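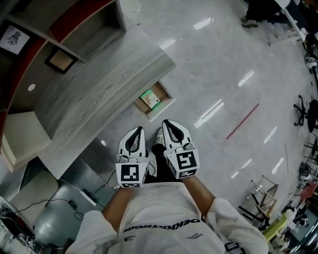

Konura Hall reopens front desk with first-aid shelf

BRALHOLM - The front desk at Konura Hall is open again after a month of work on the lobby, and visitors who need a bandage no longer have to go looking for one on the second floor.

The curved counter near the main entrance went back into daily use in August. The wall shelving behind it has been cleared, cleaned and sorted, and part of it is now set aside for small first-aid items that anyone in the building can ask for. The hall rents studios and meeting rooms to 21 tenants, among them a dance school, two tutoring services and a repair shop for musical instruments.

Until this summer, the building's only first-aid supplies were kept in a cabinet in the upstairs office. The office closes at 5 p.m., and most evening classes start at 6. Tenants said that a child with a scraped knee or a cook with a nicked finger usually had to make do with paper towels from the restroom, or wait while someone walked to the drugstore on the corner.

The change was paid for with $3,000 from the hall's maintenance budget, according to a notice sent to tenants. Of that, $600 went to first-aid supplies and the labels for the shelves. The rest covered cleaning, repairs to the counter and a new lock for the key drawer.

What changed at the desk

The counter itself is the same one that has stood in the lobby since the building was converted from offices. Its top, in a streaky gray wood grain, was cleaned and checked for loose edges, and the cream panel on the lower part was wiped down and refastened where it had begun to pull away. The management firm, Clurnora, had looked at replacing the whole desk with a straight one, which would have made more room for strollers by the door. Tenants who answered a short survey asked to keep the curved one, and the firm went along with that.

The shelving behind the desk was the larger job. The unit is made up of open cubbies with dark red and cream panels, and over the years it had filled with whatever came across the counter. Staff took out old class schedules, unclaimed umbrellas, a box of extension cords and several seasons of lost mittens. Clothing that had gone unclaimed for more than three months was donated. Keys and phone chargers were moved to the drawer.

The framed pictures stayed. A black sketch of an insect-like figure, in a black frame with a white mat, still hangs by the desk, and smaller framed pieces have kept their spots in the cubbies. Clurnora said in its notice that several tenants had asked about them before the work began, and that none would be moved to make room for supplies.

Glossy floor stays for now

The lobby's pale gray tile was not replaced. Some tenants had asked for a less glossy surface, mainly on account of winter mornings when people come in with snow on their boots. The firm said it would put down longer mats from November until March and look at the tile again in next year's budget. The mats used last winter ended a few feet short of the desk.

Supplies chosen with children in mind

The first-aid stock was ordered through Kiani, the supply store on Mill Street that already provides the hall with soap and paper goods. It includes adhesive bandages, gauze pads, medical tape, cold packs, disposable gloves and antiseptic wipes. There is no medicine of any kind at the desk, and staff have been told not to hand out pain relievers, even when a parent asks.

Among the boxes is one in green and white with a large picture of a bandage across the front, a small cartoon mouse sitting at one end of it and a small gray cat near the middle. The word "Bandage" is printed on the box in green, along with a line in Chinese characters. The dance school, whose youngest students are four, had asked for at least one box that children would not mind being shown.

Plain boxes are kept for the adult classes. The repair shop asked for fingertip bandages in particular, and those are on order. 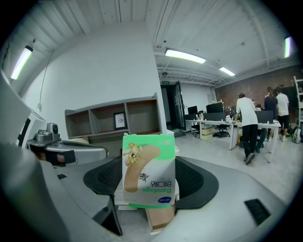 How to ask for something

The desk is staffed from 8 a.m. to 9 p.m. Anyone in the building can ask for a bandage or a wipe, and there is no charge. Visitors do not need to be enrolled in a class or signed in for a meeting.

Each item handed out is written in a notebook kept at the counter, with the time and the room but no name. The building manager will go through the notebook at the end of each month to see what needs to be reordered. Tenants who open a new box in their own studio are asked to let the desk know, so that the building does not end up with six started boxes and no full one. That was the state of the upstairs cabinet when it was emptied in July. Several boxes in it had also passed the dates printed on them.

For anything more serious than a small cut or bump, the instructions are unchanged. Call 911 first, then the desk, so that someone can meet the ambulance at the main entrance and hold the elevator. A card with the building's street address and the entrance to use is being prepared for every studio. Two tenants on the third floor pointed out that the address on the old cards was for the loading door, which has no bell and is locked after noon.

Upstairs cabinet to close

The cabinet in the upstairs office will be taken out once the new arrangement has run through the fall. In the meantime it holds only spare gloves and gauze. The hall's automated defibrillator is not affected and remains on the wall beside the elevator, where it was installed two years ago.

The supplies in the workshop on the lower level will also stay where they are. The workshop keeps its own kit under the terms of its lease, including eyewash, and its tenants inspect it themselves.

Lost and found has a new limit

With less room on the shelves, the hall has shortened the time it keeps lost items. Clothing, water bottles and toys will be held for 30 days. Phones, wallets, keys and glasses will be held for 90 days in the locked drawer, and the desk will ask for a description before handing them back. Food containers will be thrown out at the end of the day they are found.

Tenants may no longer leave parcels at the desk overnight. Packages that arrive after 5 p.m. will be held until closing and then moved to the mail room, where they can be picked up the next morning. The dance school was given a separate cubby for costume deliveries through the end of its recital season, and the tutoring services will share one for workbooks.

Flyers are also affected. Each tenant may keep one stack on the counter, no wider than a sheet of letter paper. Posters for outside events go on the board by the stairs, and the desk will take them down the day after the event. A few tenants objected to the limit on flyers and asked for a wall rack. Clurnora said it had priced one and would decide before the winter session.

Short session for tenants

A session on basic first aid will be held in the ground-floor meeting room before the fall classes begin. It lasts one hour and covers cleaning and covering small cuts, stopping a nosebleed, using a cold pack and deciding when to call for help. It does not include CPR and does not lead to a certificate. Every tenant may send two people. Sign-up is at the front desk, and the sheet will come down when the room is full.

Tenants who want CPR training can add their names to a second list. The hall will book an instructor if enough people ask for it, with the fee to be split among those who attend.

Requests for supplies that are not on the shelf can be left at the desk in writing or sent to the building office. The first reorder is planned for the end of September.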